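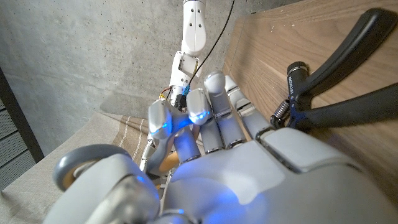 Table and Hand Tool Check: Flerton Workroom, Table 2

Checked by: Tuncay Güler
Reviewed by: Rosalind Nguyen-Tran
Asset no.: 788
Interval: monthly
Last completed: February

1. Tabletop surface
Run a gloved palm along the grain. Look for splinters, raised edges and oil marks.
Result: Pass.
Comment: Light wear. Refinish at next service.

2. Table stability
Press down on each corner in turn. Movement is a fail.
Result: Pass after adjustment.
Comment: One foot leveled and locknut tightened. Recheck Tuesday.

3. Objects on the tabletop
Only items in use. The black grip exerciser stays clear of the table edge.
Result: Pass. 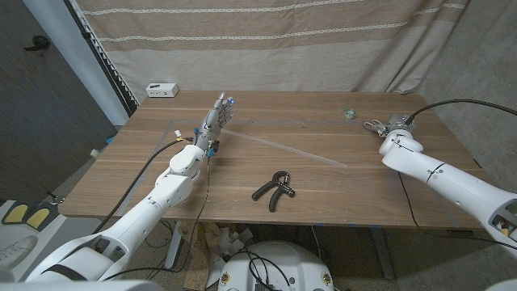
Page last changed: Tuesday, 2:40 p.m., by P. Fekete

4. Grip exerciser
Close fully and release. Both handles must return without sticking. Check the spring for corrosion and the handles for cracks.
Result: Pass.
Comment: Tag 221 is hard to read. New tag ordered from Plevitz.

5. Cables at the front edge
Cables hanging past the table edge must not reach the walkway. Check the jackets for cuts where they cross the edge.
Result: Pass with comment.
Comment: Fit edge protectors. W. Rivadeneyra to supply.

6. Floor below the table
Keep 75 cm clear in front for access.
Result: Fail.
Comment: Floor area cluttered. Move items to the storage rack and reinspect before sign-off.

Open items: 5, 6
Sign-off: pending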